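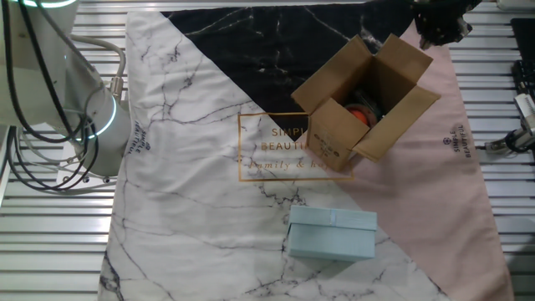
The salt trials for the Jivden pantry range continued this month at the Rudd test kitchen, with the same brine recipe used throughout. The purpose was to settle which of the two coarse salts should go into the spring preserved lemon jars. The notes will be laid out for the tasting booklet on a marble pattern, white with fine grey and black veins, with a pale pink panel running on the diagonal, and the salt names are to be set in the pink area where small type reads best.

**February 2019, Entry 19**

Salts under test: Plumau gray (coarse, damp) and Pramideo flake (dry, large crystals).

Total lemons received: 3,660 g. After trimming and removal of seeds, 2,325 g went into the jars. The loss is higher than in the previous entry. The fruit had thick ends and several pieces were soft near the stem.

Procedure followed:

- Lemons washed, dried and quartered to the base.
- Salt packed into the cuts by hand and weighed before and after.
- Jars topped with fresh juice until the fruit was covered.
- Lids closed and jars turned once each morning.

The Plumau gray dissolved slowly. Grains remained at the bottom of the jars on the fourth morning, and the juice was cloudy. The flavor was rounder than expected, with a slight mineral taste that two tasters liked and one did not. The Pramideo flake was gone by the second morning. Its brine stayed clear, but the rind tasted sharp and rather flat.

One flake jar was opened early by mistake and has been left out of the results. It has been moved to the lower shelf and may be used for dressings.

Weighing by volume should be discontinued. A level cup of flake held much less salt than a level cup of gray, and the first recipe card gave cups only. The card has been corrected to grams. Older copies in the binder are to be removed.

Jars are to be held for 44 days before the final tasting. Colleagues are asked to record the color of the rind as well as the taste, and to use plain rice between samples. Bread was used last time and carried salt of its own.

Still to be ordered: wide-mouth lids, labels, one bag of Plumau gray.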